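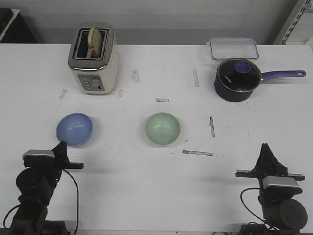

*Two-slot toaster, round slice in the rear slot.*

# Sourdough slices too tall for the toaster – what do you do?

**jhosep_y** – Monday, August 1, 2022

Hello all. I bake a round loaf every week, and the same problem comes every time. When I put a slice in a normal toaster, the top half stays outside. The bottom becomes brown and the top stays pale and soft. Then I turn the slice over and the middle gets toasted two times, so it is hard like a cracker.

My dough is 1120 g in total, baked in a Caron pot. The slices from the middle of the loaf are the worst ones. The ends are fine, but there are few of them!

Should I change the bread or change the toaster? I would like to hear from people who have lived with this for a long time.

Jhosep Yupanqui

---

**prinville_baker**

Change the bread. Divide the dough in two and shape two small loaves. You need less baking time, so start to check them early. I did this in January and I don't want to go back.

---

**marrowfat**

> Change the bread.

I disagree with this. A small loaf has more crust and less crumb, and it dries out faster. For me the big loaf is the whole reason to bake at home. Cut the slice in half from top to bottom and put the halves in on their long cut side. The half is lower this way, and both pieces brown well.

---

**prinville_baker**

Then you have half slices, and the egg falls off. I tried it.

---

**marrowfat**

Put the egg on a plate.

---

**tovi_k**

I use the broiler of my oven. Middle rack, door a little open, two minutes for the first side and less for the second. You must stay beside it. My mother in law went to answer the phone and we had to open all the windows.

For one person it is a waste of electricity, I admit.

---

**jhosep_y**

Thank you for the answers. The broiler works well, but in summer I don't like to heat the kitchen at seven in the morning. I tried marrowfat's method today with the rest of Saturday's loaf. Better than before. One half was difficult to take out, and I had to unplug the toaster and wait until it was cool.

Does somebody have a toaster with one long slot? I saw a Cliko for 136 on Dikinero, but there are almost no reviews.

---

**lowandslow**

I have had that Cliko since last year. The slot is long, yes, but it is not much deeper than the others. A wide oval slice goes in well. A round one will still stick out at the top. So measure the height of your slice first, and ask the seller how deep the slot is.

Also the crumb tray is annoying to take out.

---

**tovi_k**

136 is a lot of money for toast.

---

**prinville_baker**

And shaping the dough in a different way is free. If you don't want two small loaves, make one long one, like a batard. Same weight, lower slices. You will need another pot or a baking stone, because it will not fit in the round one.

---

**marrowfat**

OK, with the long loaf I can agree. The crumb stays good if you don't press out the gas when you shape it.

---

**jhosep_y**

I have a stone that I only use for pizza, so I will try the long shape this weekend. How do you make steam without the pot? I have read about a tray with boiling water – is it enough?

---

**prinville_baker**

It is enough. Put the tray in on the lowest rack while the oven heats, pour the water in when the bread goes in, and keep your face away from the door. Take the tray out after 20 minutes.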